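Version 4. Read the caveats before you plot anything.

# otham-bead-listings

Shop listings for stone and glass bead jewelry, saved as plain text and tagged by hand. It holds 1,000 listings from sellers in Otham and Jelthorpe, mostly necklaces, with some bracelets and a few loose strands.

## Files

- `listings.csv`: one row per listing
- `terms.csv`: color and material words, with the spelling the seller used
- `dropped.csv`: 17 rows removed as duplicates, kept so you can disagree

## Columns

| column | what it holds | trust it? |
|---|---|---|
| `material_claimed` | the seller's word, unchanged | as a claim only |
| `length_cm` | converted from inches where needed | mostly |
| `handmade` | yes / no / not stated | no |
| `color_words` | up to 8 terms | see below |

`handmade` is nearly useless. Sellers say yes when they made the beads, when they strung them, and when they tied on a tag. I left the column in so that people would stop asking for it.

## Known problems

Nothing was tested. A row that says "turquoise" may be dyed howlite, glass, or a mood. The Wedum tag list, which we started from, treats "natural" as a material. We don't, and merging the two without a mapping will give you nonsense.

Prices were dropped in July. Too many were sale prices set against a "was" price I don't believe.

## Citing

Cite as Lukoševičius, otham-bead-listings, v4. Please don't call it a gemstone dataset.

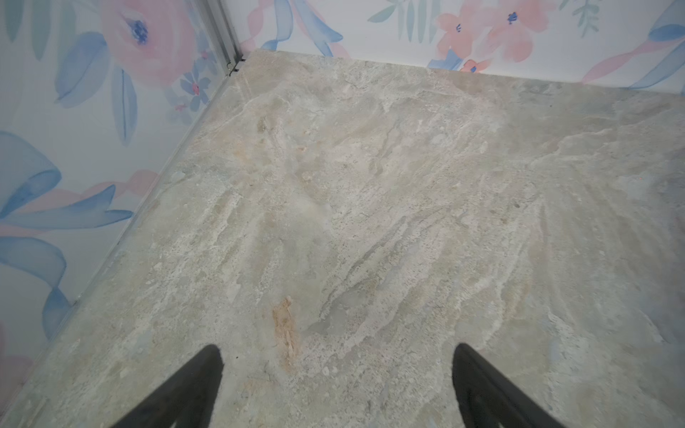
Color words are the weakest part of the set. Taggers had to pick one main color per stone, and "cream" won far too often, even for beads the seller went on to call gray, green, and blue in the same sentence. A pale mottled surface like the one in the picture would go in as cream too, and the tan-orange streak across it would vanish from the record, whether you read it as a stain or a vein. If your work depends on secondary colors, go back to the raw text and tag it again.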